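3.2 Collection arrangements and household sorting

Solid waste in Horska is collected under a contract held by Cordier, which serves 17 districts from a single depot. Residual waste is picked up twice a week and recyclable material once, on Monday. Until the current contract took effect, both streams were carried to the same transfer station and weighed together, so that earlier records give no reliable measure of how much paper and board was recovered.

The present study uses weighbridge records for the 34 months after the two streams were separated. Loads were assigned to districts by vehicle route. Where a vehicle served more than one district on the same trip, the load was divided in proportion to the number of registered households. Packaging board was recorded as its own category only when it arrived free of food waste and plastic film.

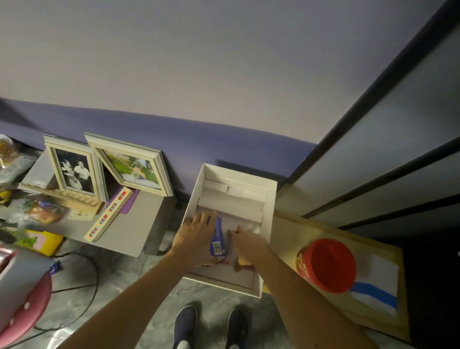 Figure 2. Packaging of mixed materials: white cardboard box with a blue packaged item and a paper or card insert.

Districts with shared bin rooms delivered less clean board per household than those with curbside pickup. In over 60 percent of rejected loads, the reason entered by the station was contact with wet waste. Distance from the depot had no clear effect once housing type was taken into account.

These results should be read with two limits in mind. Board sold directly to private dealers, including the Trulex yard, does not pass over the municipal weighbridge and is absent from the totals. Small shops also place cartons in household bins, and the route records do not allow this share to be removed. The treatment of commercial cartons is taken up in Section 3.3, using the survey of shop owners carried out in July.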